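**Marble-pattern bench top, worth keeping?**

**petrel_bench** wrote:

We got moved into a new room in the spring and the big table in the middle has a green and cream marble pattern on it. Ribbed aluminum on both sides of it, which came with the place. I do mostly small volume work and I can't decide if I should leave the top alone or cover it. White mat? Paint? I don't know if it's real stone or a print and the landlord doesn't know either.

Main problem is clear plastic. Put a clear box down on the swirls and you lose it.

**Skokar** wrote:

Leave it. A white mat gets stained in a month and then you have a stained mat on top of a good table.

Put colored lids on your clear boxes and you'll find them fine.

**eshun_e** wrote:

I'd cover it. We had a patterned top at my last job and I spent a lot of time looking for things that were right in front of me. Tip boxes were OK. Tube caps were terrible, the small clear ones most of all. We bought a roll of Wultex bench liner, cut it to length and taped down the corners. Replace it when it looks bad.

Efua

**Skokar** wrote:

Liner curls. Everyone who recommends liner works somewhere with no airflow.

**eshun_e** wrote:

Ours was under a vent and it didn't curl. You have to tape the long sides too.

**hamada_wetlab** wrote:

Before spending money, where do your racks live? If they stay on the side platforms and only the box you're working from goes on the table, the pattern matters a lot less. My rule is that the middle is for the one thing in use. Anything waiting goes to the side.

Also don't park a drink next to your tips. I've said this to every new person for years and I still find bottles there.

**petrel_bench** wrote:

Racks are on the left side, yes. The aluminum is ribbed so small stuff rolls or catches. I put paper down there for labels and writing on.

Water bottle point taken.

**mudlark3000** wrote:

Ribs are good for racks and bad for pens. Get a shallow tray for the pens.

What color are your lids now? We went to purple for everything in current use. Cost us $3 a lid from Flukeo and I thought it was a waste until I saw how easy they are to spot on a busy surface. The boxes are still clear so you can see what's inside.

**Skokar** wrote:

So, colored lids.

**mudlark3000** wrote:

Yes, you were right about the lids. You're wrong about liner.

**petrel_bench** wrote:

I have purple lids already, they came with the boxes. Table as it is today:

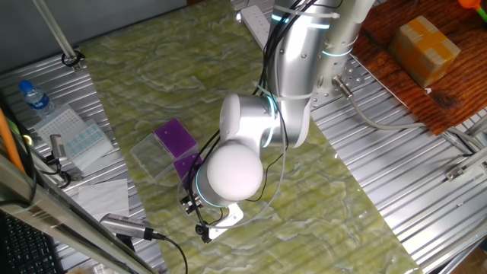
*Clear box and purple lid on the marble top, tip racks over on the left platform.*

The lids I can see from the door. The box on its own is the trouble.

**hamada_wetlab** wrote:

I'd move the power strip first. You have it lying diagonally on the table with the sockets facing up, and you work with liquids. Screw it to a leg or get it up on the wall.

**eshun_e** wrote:

Agree on the power strip. And shift the bottle while you're at it, it's right beside the racks.

On the box, try a strip of colored tape around the rim. Cheaper than liner, and I say that as the liner person.

**Skokar** wrote:

Tape leaves glue. Paint marker on the corners.

**hamada_wetlab** wrote:

Paint marker comes off with ethanol. Tape is fine if you change it now and then.

**petrel_bench** wrote:

OK. Strip goes on the wall when I can borrow a drill, bottle goes on the shelf by the door. I'll try tape on 2 boxes and leave the table uncovered for now. If I'm still hunting for things in September I'll order liner.

**mudlark3000** wrote:

Tape the long sides.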